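Der Haushaltsposten

Als Hala Hourani die Leitung der kleinen Firma Irix übernahm, hatte ihr der Vorgänger zwei Dinge hinterlassen: einen Schlüsselbund, an dem kein Schlüssel beschriftet war, und eine Mappe mit der Aufschrift "Greifer, dringend". Die Mappe war zwei Jahre alt. Hala las sie an einem Abend im Februar ganz durch, von den ersten freundlichen Angeboten bis zu den letzten, schon etwas gekränkten Nachfragen, und am nächsten Morgen bat sie Nour Shboul in den großen Sitzungsraum, den mit dem lavendelfarbenen Banner und den langen Tischen.

Nour kam früh. Sie kam immer früh, wenn es um Geld ging, weil sie fand, dass man sich an einen Raum gewöhnen müsse, bevor man in ihm etwas verlangt.

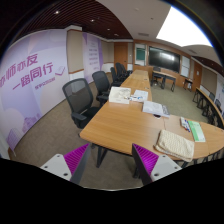
Fünf schwarze Stühle an der Bannerseite, die Papiere auf dem Tisch.

"Retel oder Daher", sagte Hala und setzte sich gar nicht erst hin. "Sag mir einfach, welcher."

"Einfach ist es leider nicht", sagte Nour, und dann erzählte sie, wie sie es gern tat, von vorn. Retel wollte 2.291 Euro für das Paar, Finger und Halterung zusammen, und lieferte in 20 Tagen. Daher war billiger, ließ sich aber die Ersatzpolster einzeln bezahlen, und wer einmal gesehen hatte, wie die Leute in der Werkstatt Drundska mit Polstern umgingen - liebevoll, aber gründlich - der wusste, was das im Jahr bedeutete. Sie hatte 33 Polster angesetzt. Hala fand das viel. Nour fand es höflich geschätzt.

"Und was soll das Ding am Ende können?"

"Tücher", sagte Nour. "Erst einmal Tücher. Mit Stiften kommt jeder zurecht, die sind steif und bleiben, wie sie sind. Ein gefaltetes Tuch überlegt es sich mittendrin anders."

Hala musste lachen, zum ersten Mal in dieser Woche, und zog nun doch einen Stuhl heran. Ihre Großmutter hatte eine Wäscherei gehabt, und sie hatte als Kind Stunden damit zugebracht, Ecke auf Ecke zu legen, so dass sie von Tüchern mehr verstand als von Haushaltsplänen. Sie fragte nach der Öffnungsweite, nach den Schrauben, nach der Frage, wer eigentlich das Falten bezahlt, wenn die Maschine es verlernt.
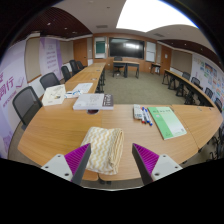 Das Tuch mit dem Zickzackmuster, vorn am Tisch, dahinter Stifte und Broschüre.

Sie rechneten bis zum Mittag. Einmal strichen sie die Schulung und schrieben sie gleich wieder hinein, einmal verteilten sie alles auf sechs Monate, was sich schön las und am Ende doch dieselbe Summe war. Nour hatte den Bleistift hinter dem Ohr und suchte ihn.

"Wir nehmen Retel", sagte Hala schließlich. "Aber nur ein Paar, und die Polster auf Vorrat. Wenn das mit den Tüchern klappt, reden wir im Herbst über das zweite."

Nour schrieb es auf die erste Seite der alten Mappe, unter das Wort "dringend", und fragte, ob sie das Wort stehen lassen solle. Hala dachte eine Weile nach. Dann nahm sie ihren Mantel und sagte, das könne man beim Essen besprechen.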